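Takeout Cups, Lids and Straws: Our Coffee Counter Collection

Welcome to the cup pages! We started setting aside takeout cups in September, after a walk down Boyer Street turned up three we had never seen before, and the shelf now holds 54 of them. Some came from big stations, some from tiny counters with one stool and a very loud grinder. What they have in common is that somebody sat down and decided how they should look and feel in your hand, and we think that deserves a closer look.

The notes below go with the gallery in the order we hung the prints in the hallway. Sizes are in ounces. If a cup has a lid, we try to keep the lid it came with, although lids crack and wander off more easily than you'd think.

White cups, Dulo. The plainest cup on the shelf and still a favorite. Dulo pours an 8 ounce flat white in it and writes your order on the side in grease pencil. Ours still says "oat, xtra hot" and we wouldn't dream of wiping it off.

Kraft sleeves, Undik. Undik never prints its cups at all. The sleeve does all the work, with a new stamp every couple of months -- a heron, a kettle, a pair of boots. The boots are the hardest to find. We have 2 of the kettle and would gladly swap one.
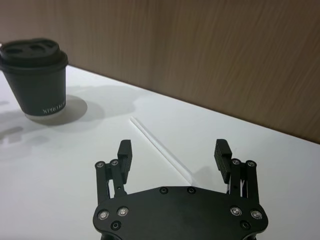
Dark cups deserve a section of their own, and this is the group we get the most mail about. For years everything was white or brown, then all at once the charcoal ones were on every corner, and we fell for them right away! They make even a plain drip coffee feel like an evening out. The black lid is a big part of it: look how it swells out a little past the rim, with those raised ridges molded into the top, so the whole cup has a kind of shoulder to it. Small white capitals low on the side are all the lettering you get from this angle, and we love that restraint. The clear or frosted straw nearly vanishes on a white table, so if you're shooting your own, turn the light until the edges show up. We tried ours by a north window at four in the afternoon and liked it best then.

Ripple walls, Voltberg. Thick, ridged and wonderful to hold in January. Voltberg's are a deep green that fades fast in sun, so ours lives at the back of the shelf. The ridges also hide dents, which is handy for anything that rode home in a coat pocket.

Iced cups, various. Clear plastic, dome lids, wide straws. These are tricky to store because they won't stack once they've been squeezed. We stuff each one with tissue and stand it upside down. The tall one with the orange band came from a ferry snack bar and still smells faintly of caramel, even after several washes.

Visitors have looked through this gallery over 1,219 times, and quite a few of you have written in with cups of your own. Keep them coming! Rinse the cup, let it dry overnight with the lid off, and tuck the straw inside before you mail it. The espresso sizes go up next, as soon as we find a shelf shallow enough for them.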